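Home | Docs | Downloads | Support | Tickets | Log in

Gripper closes early on flange plate, corner hole grasp fails in simulation
Project: Morsy / Cell: Londport sim bench / Status: Open, workaround in place

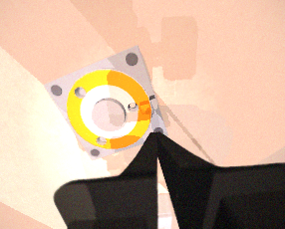
Wrist view, fingertips over the corner hole of the flange plate.

Summary

Simulated pick of the square flange plate stops with "grasp lost" shortly after the fingers close. The plate model is the one with the yellow and orange ring and a through-hole near each corner. The same program has run without trouble on the older plate model since April. Only the flange plate is affected.

Setup

Morsy controller, current release. Zurkum two-finger gripper model, black fingers, default friction. Plate imported from the Brirkarent parts library. Physics step left at the default. No changes to the arm model or the bench.

What was expected

Arm goes to the pre-grasp pose, drops to the plate, closes on the edge, lifts, and holds for the hold timer.

What happened

The run log reports contact on both fingers before the arm has reached the grasp pose. The controller treats that as a finished grasp and starts the lift. The plate comes up a short way on one side, turns, and drops. The log then shows "grasp lost" and the arm goes to its safe pose.

On a batch of 100 runs, 34 ended this way. The rest completed, but in a good part of those the plate was turned in the fingers by the end of the lift, so I would not count them as clean.

Log extract

approach: start
approach: target frame plate_corner_R
gripper: contact L
gripper: contact R
grasp: accepted (pose not reached)
lift: start
grasp: lost
arm: safe pose

Steps to reproduce

1. Load the Londport bench and the flange plate.
2. Turn the plate at an angle to the gripper. With the plate square to the gripper I can't get the fault.
3. Run the stock edge pick, speed at default.
4. Repeat. It usually shows up within 20 runs.

Checked so far

Gripper calibration. Reset and repeated, no change.

Closing force. Lowered it, then raised it. Lower force made the plate slip later in the lift. Higher force made it turn faster. Neither changed the early contact.

Speed. Halved the approach speed. The early contact still appears in the log, just later.

Camera pose. Compared the wrist camera transform against the older project file. They match.

Collision shape of the plate. This is where it gets interesting. With the collision overlay on, the corner holes are closed. The visual mesh has the holes and the collision mesh does not. There is also a small lip on the collision mesh along one edge, near the dark tab, that sticks out farther than the tab does in the visual model.

Grasp target. The planner is picking the corner frame and not the middle of the edge. The fingertips end up over the hole. On the older plate the corner frames were not exported, so the planner never had that choice.

Likely cause

Two things together. The import now brings in corner frames that the stock edge pick will use, and the simplified collision mesh gives contact where the visual part has none. The controller then accepts contact without checking that the pose was reached. I think the last one is the real fault. The first two only bring it out.

Workaround

Removed the four corner frames from the plate and set the target to the middle of the edge by hand. Also turned on the pose check in the grasp settings, which is off by default. Ran the batch again and got 9 failures. All 9 are plain slips during the lift, with no early contact in the log.

With the pose check on and the corner frames left in, the arm stops and reports "pose not reached" without lifting. That is safe but the pick is not done.

Safety note

Please do not load this program on the physical cell until the pose check is on. In the sim the dropped plate costs nothing. On the real bench the lift starts while the arm is still on its way down, and the force limit may not trip in time. I have locked the program on the Londport cell for now.

Requested

- Pose check on by default for edge picks.
- A warning at import when the collision mesh closes holes that are open in the visual mesh.
- Confirmation from the Brirkarent library side on whether the lip on the collision mesh is intended.

Update, 3:40 pm

Support asked for the project file and the collision overlay export. Both attached. They were able to get the fault on their own install with the plate turned, and the ticket has been moved to the motion group.

Update, 5:15 pm

Motion group says the acceptance test checks contact first and skips the pose test if contact is true. They are looking at a patch. No release named yet. Leaving this open until I can rerun the batch with the corner frames put back.

4 comments | 2 shares | 11 following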